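Open day at the Ondale showroom

So I finally made it to the Ondale open day on Fri 10 April, after missing the December one with a rotten cold. Bit-na Joo came along (she's redoing her hallway and wanted ideas), and we were there when the doors opened at 11. Coffee was free, parking was not!

The hallway section was my favorite by a mile. I loved the wooden shoe rack – two shelves, a lovely honey color on top with the grain showing, and slippers set out on it. Cream slides up top with nice thick soles, and paler ones with a touch of blush on the lower shelf. I want the rack AND the slippers, and I have room for neither.

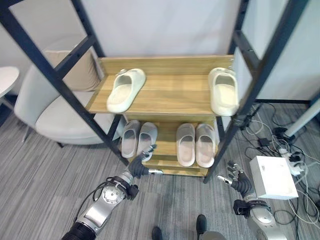 Upstairs: kitchens and the talk

Pankaj Singhal gave a talk on small kitchens to 16 of us squeezed onto benches. He went on a bit about hinges, but I did pick up a good tip for corner cupboards – put the heavy pots at the front. Bit-na bought a coat hook and we got stuck behind a bus all the way home.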